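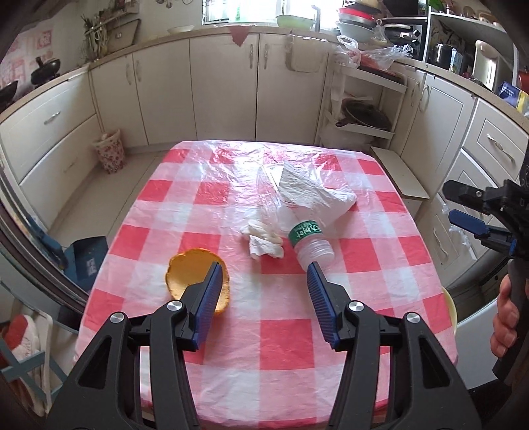
Saha Community Players
Minutes of the general meeting, Sun 31 July

Chair: Müzeyyen Uçar
Present: 79 members, our best turnout since the spring musical

1. Opening
Müzeyyen called the meeting to order and thanked everyone for a wonderful run of Humelero. The minutes of the last meeting were approved with no changes.

2. Report on Humelero
All 330 seats were filled on closing night, and there was a standing ovation before the band had even finished! The post-show talks were a hit too, especially the one where the cast explained how they learned the harbor song in two days. Several people asked for a recording of that song. The music team will look into the rights.

Complaints: the balcony could not hear the narrator in Act One. Sound crew agreed, and will hang a second speaker before the next show.

3. Fall production
The script group presented Podumeo, a new play with songs about three sisters who inherit a radio station. The read-through of the first act got big laughs and (the secretary admits) a few tears. Discussion of the ending, which some found sudden. The writers are happy to try a longer last scene in rehearsal.

Vote to stage Podumeo in October: 77 in favor, 2 against. Carried, with cheering.

4. Auditions
Open to everyone, no experience needed. Singers should bring one short song. The part of the grandfather is still the hard one to fill, so please ask your uncles.

5. Costumes and props
Volluvov has offered us 103 costumes from its old rental stock, mostly coats and hats. Accepted with great thanks. Sorting starts next week in the upstairs room. Still wanted: a working record player and a desk microphone.

6. Other business
Request for a later start to weeknight rehearsals. Held over to the next meeting.

Meeting closed at 5:40 p.m.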